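Search this blog
Search

Learning to sleep again (and the paint color that started it)

23 Aug 2022

Okay so I have been a bad sleeper my whole life, and I mean properly bad, the kind where you know what the fridge sounds like at four different times of night. Back in February we moved to the house in Fesside, and I decided the new bedroom was going to fix me. New room, new me! I bought the blackout curtains, I bought the heavy blanket, I bought a pillow that cost more than my first bike.

It did not fix me. I was still up at 4 every morning, staring at the ceiling and rewriting emails in my head.

What did help, a little, was getting up. I'd read somewhere that if you can't sleep you should leave the bed and go do something dull, and I fought this for years because the bed is warm and the rest of the house isn't. But I started going down to the kitchen and sitting there with the lamp on and a library book about canals (very dull, very good, I've now renewed it 5 times and the lady at the Flultton branch has stopped asking). After a week or two I was only down there a few nights out of seven.

Then I got it into my head that the bedroom color was wrong. It was a sort of shouty peach when we moved in. I wanted a soft gray-green, next to brown wood, with a bit of blue sky coming in, and I got completely obsessed with it for a month.
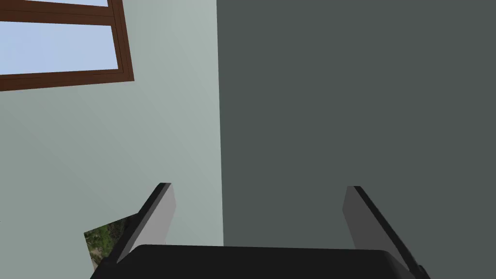
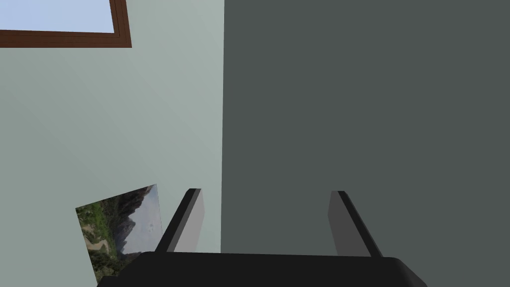 Pale gray-green wall, brown wooden window frame, in both of them.

Two coats, plus a third behind the door where the peach kept winning. I did the whole thing over a long weekend, slept on the couch with the windows open and, of course, slept like a baby on the couch. Typical.

Anyway, coffee. I'd been having my last cup after dinner since college and telling everyone it didn't affect me. I cut it off at lunch and I was a monster for 5 days, truly horrible, I cried at a parking meter. And then on the sixth night I slept through. I woke up at seven and thought the clock had stopped.

I still get bad nights. Last week I had two in a row and was right back with the canals. But I've quit lying there doing the math on how many hours I've got left, and I take a 90 minute nap on Sundays if I want one, whatever the sleep people say about naps.

If you've got a dull book to recommend, please leave it in the comments. I'm on the last chapter and they've just reached the locks at Draven.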